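Orchestral Players' Help Desk
Orchestral library and hire material

Bowings and other markings in a hired set of parts: how much may we write in, and what must be removed before return?

Posted by Capucine Renaud, 2026-02-06

I have recently taken over the library duties of the Zindale Symphony Orchestra, a non-professional orchestra which gives its concerts at the Skirance hall. Our next programme consists of an overture, a concerto for clarinet and a long late Romantic symphony in five movements. The overture and the concerto are in our own library. The symphony is not, and we have taken it on hire from Leblanc.

The set arrived last week. It contains 47 parts, and several of the string parts carry markings from at least two previous orchestras. Some of these are useful, such as cues before a long rest. Others contradict one another. In the second violins, for example, the first desk has the opening of the slow movement starting on an up-bow and the third desk has the same passage starting on a down-bow. A number of markings in the cellos have been made in blue crayon.

Our leader wishes to put in her own bowings before the first rehearsal. The hire agreement says that parts are to be returned "in the condition in which they were supplied, fair use excepted". It does not say what fair use is. I should be grateful for guidance on the following points.

First, is it acceptable to rub out the bowings of an earlier orchestra and replace them with our own? Second, are we expected to rub out our own before the set goes back? Third, may we photocopy the parts, mark the copies and keep the hired set clean? Our principal viola believes that this is allowed, as the composer died a long time ago, but the edition is a fairly recent one and I am not certain that he is right.

There is also the question of the offstage brass. Their parts have no bar numbers at all, only rehearsal letters, and the conductor's score has both. I would like to write the bar numbers in, as the player concerned will be standing in a corridor and following a screen.

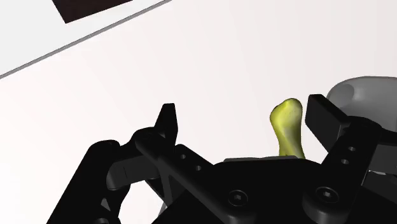 Replies to this enquiry

Anatole Gautier

The general position is as follows. A hire set is lent for performance, and a performance cannot be prepared without markings. Any hire library will expect bowings, fingerings, breath marks, cuts and cues to be added. What it will not accept is damage, and damage is mainly a matter of what you write with. Soft pencil, 2B or softer, is suitable. Hard pencil leaves a groove in the paper which remains after the graphite has gone. Ink, crayon, highlighter and adhesive notes should be kept away from the parts altogether.

On your first point, yes, earlier bowings in pencil may be removed. I would advise doing this for every desk in a section and not for the front desks alone, or the contradiction you describe will simply move further back. Please leave anything that corrects a misprint. These corrections are usually easy to recognise: an accidental added in one bar, a missing clef, a rest that makes the bar add up. If you are unsure whether a marking is a correction or a preference, compare it with the full score.

On your second point, practice varies, and the hire agreement takes priority over anything said on this page. Some libraries ask for all bowings to be removed. Others prefer a well-bowed set to be left alone, as it saves the next orchestra a great deal of work. A short letter to Leblanc before the first rehearsal will settle the matter, and you should keep the reply with the agreement. Cuts, names, telephone numbers, drawings and remarks about the conductor should be removed in every case.

The blue crayon should be reported at once, with the part and page numbers. If it is not reported, the charge for replacing those parts may fall to your orchestra. I mention this with some feeling. In my own first year as librarian I returned a set with a coffee ring on the second bassoon part, which had been there on arrival, and I had no record to show it.

The order of work which I have used for many years is given here in case it is of help.

Check the set against the packing list on the day it arrives.
Note every mark that is not pencil and send the list to the hire library.
Ask the leader for one bowed part from each string section.
Rub out the old bowings, then copy the new ones into the remaining desks.
Put the bar numbers in, if they are wanted, at the start of each line only.
Hand out the parts against a signature, and collect them on the night of the concert before the players leave the building.

The last of these matters more than all the others together. Parts that go home after a concert are apt to be found in August, in a music case, under a summer hat.

Bar numbers for the offstage player are quite in order. If the screen is small, write the rehearsal letters a little larger as well. I should also give that player a written cue of the last four bars of the flute line before each entry – a conductor on a screen is sometimes a fraction behind the sound coming through the door.

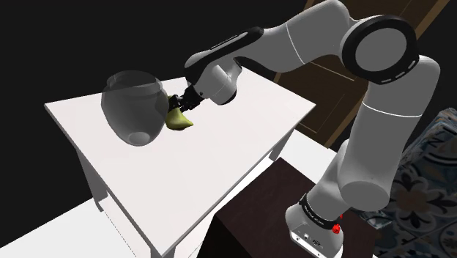

Grey vase and yellow-green pear-like object on a white table, with robot arm

Killian Bodin

just rub it all out when you are done, that is what we do. Never had a complaint. A good plastic eraser and a soft brush for the bits, do not use your hand or you will smear it. We had 33 string parts to do last time and shared them out over tea.

The photocopying I would not worry about.

Évan Moulin

I must disagree with the last sentence of the reply above, and I would ask that it should not be relied upon.

The enquirer's third point involves two separate matters. The first is copyright in the music itself, which may well have ended. The second is protection in the edition, together with the terms of the contract which the orchestra signed when it took the set on hire. A recent edition may be protected in its own right, depending on the country and on the nature of the editor's work. Even where it is not, a hire agreement will commonly forbid copying, and the orchestra is bound by what it has signed. The fact that the symphony is an old one does not alter this.

There are limited cases in which copying is usually permitted on request. The most common is a single page copied to avoid an impossible page turn. Another is an emergency copy where a part has been lost shortly before a performance. In both cases permission should be sought in writing and the copy should be destroyed afterwards. Copying a whole set in order to have something to write on is a different matter, and the hire library would be entitled to object to it.

If the orchestra expects to play the symphony again, it may wish to consider buying a set. I understand that the cost can seem high beside a single hire fee. Against this, a set that is owned may be bowed once and kept, and the leader's work is not lost each time the box goes back.

A middle course is to keep a record of the bowings and not the parts. Our own orchestra uses a catalogue program named Resance, in which notes can be stored against each work, but a plain exercise book would do as well. Enter the movement, the bar, the section and the stroke. Only the doubtful places need be recorded. For a symphony of this length our leader's list came to a few pages, and it has since been used for two further performances with little change.

With regard to the slow movement in the second violins, I would suggest that the leader should decide together with the principal of that section before the parts are marked. An up-bow start gives a softer beginning, but the long note in the following bar may then come at the wrong end of the bow at a slow tempo. The conductor's intended speed ought to be known first.

Capucine Renaud

I am obliged to all three members for their replies. I have written to Leblanc regarding the crayon and the removal of bowings, and I have told our principal viola that no copies are to be made. The bar numbers have been entered in the offstage parts in soft pencil. Would Mr Gautier kindly say whether the signature sheet should also be used for the wind and percussion, who normally take their own parts from the box?

Anatole Gautier

Yes, for every player. The percussion most of all, as they share parts between them and the sheet should show who is to bring each one back.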